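Best way to sort out a small stockroom? Bins, labels, the lot

pegleg_sue
Taken over stores at a place that does spares for garden machinery. 554 part lines, give or take whatever's fallen down the back. Previous chap kept it all in his head and then retired to Portugal. Two of us picking, mornings are mad, nothing is labelled past the first bay. Do I go by part number, by maker, or by what sells? Boss wants it done by end of October.

Marrowfat
By what sells. Always. Fast stuff nearest the packing bench at waist height, slow stuff up top or down the far end. Don't overthink it.

hemant_rana
Disagree a bit. By what sells is fine until the season turns and then your mower blades are in prime spot all winter. We did maker first (Tundach on one side, Zuvis on the other) then part number. New starters can find things on day one. Speed comes after.

Aisle layout matters more than either imo. One straight run, bins both sides, nothing parked in it. 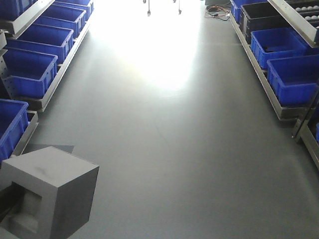 Blue bins on low racking, clear floor down the middle.

pegleg_sue
Oh that's tidy. Ours is more of an L with a boiler in the corner. How low is low, do your knees not go?

hemant_rana
Knees are fine, back's better than it was. Top shelf above head height was the killer, steps out every ten minutes. We lost a bit of storage going lower and I'd do it again tomorow.

Marrowfat
Lost a bit of storage he says. Some of us pay rent by the foot, Hemant. And maker first is daft when one maker is most of your sales, you'll have both pickers stood in the same bay elbowing each other.

twohats
Marrowfat is right about the elbows. We had that with Goossens stuff, everything in one bay, 10 o'clock every morning a queue. Split it in two, fixed.

Other thing – mark the floor before you move a single bin. Tape first, live with it for a week, then paint. We painted straight off and got it wrong, then had two sets of lines for a year and everybody followed the old one. Decide where carts wait as well. 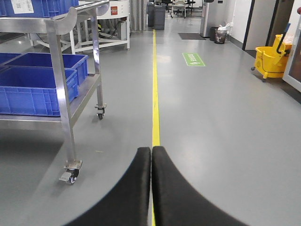
And write the rule up somewhere. Ours says no cart left without a person on it between 8 and 12. Gets ignored but at least you can point at it.

pegleg_sue
Tape first, noted. Any tape in particular? Last lot peeled up in a fortnight.

twohats
Degrease the floor, let it dry overnight, then tape. It's hardly ever the tape.

Marrowfat
It's sometimes the tape. Pound shop stuff is rubbish whatever you do to the floor.

gilly_b
Late shift here so only just seen this. Labels!! Nobody's said labels. Bay letter, shelf number, bin number, so B-2-13 and that's it. Don't put the part name on the bin, put the location on the bin and the part in the spreadsheet. Then when you shuffle stuff you change one cell and leave the labels alone.

hemant_rana
Seconded. Though I do put the part name on as well, small, underneath.

gilly_b
And then it's wrong by Christmas lol

hemant_rana
Ours get checked monthly. So no.
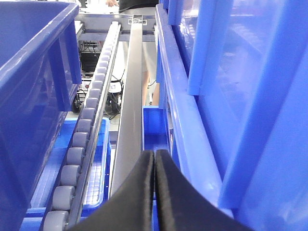

What I would say is leave gaps. Every fifth bin empty to start with. You will get new lines in and if it's packed solid on day one they end up on the floor by the door, seen it at three places now.

Marrowfat
Every fifth! In this economy. Every tenth maybe.

pegleg_sue
Right, so far: tape, location labels, fast movers close but big sellers split over two bays, some gaps. Did bay A tonight after close. Found 43 drive belts for a Sonance blower we stopped stocking years back. Anyone want a drive belt

twohats
What size?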